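Utensil Storage in a Shared Kitchen: Project Report
Zarmeena Mengal and Aqeel Butt

Our floor's kitchen has one drawer for utensils, and the drawer sticks. For six weeks we asked people to put things into open bins on the table, and in April we handed out a survey. The budget was $200, most of it unspent – bins are cheap.

Results were mixed. Catarina Torres liked seeing everything at once. Gaëtan Collet went on leaving his ladle in the sink, which we recorded as a third storage location.

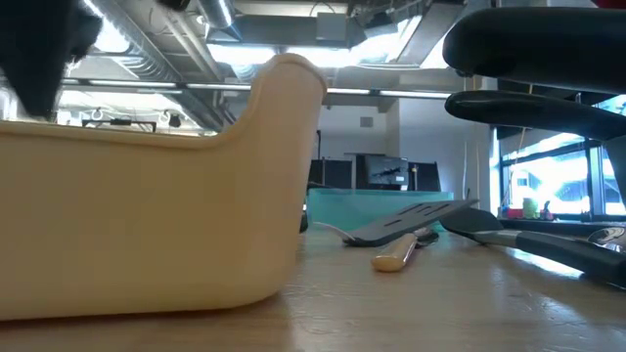

Page last changed: April, 9:40 p.m. (A. Butt)

The spatulas gave us the most trouble. A slotted one and a black one lying on the table beside a big pale yellow bin take up more room than you'd think, and a deep bin swallows anything with a short handle. We would buy a shallower one next time. We would also fix the drawer, as our adviser suggested in week one.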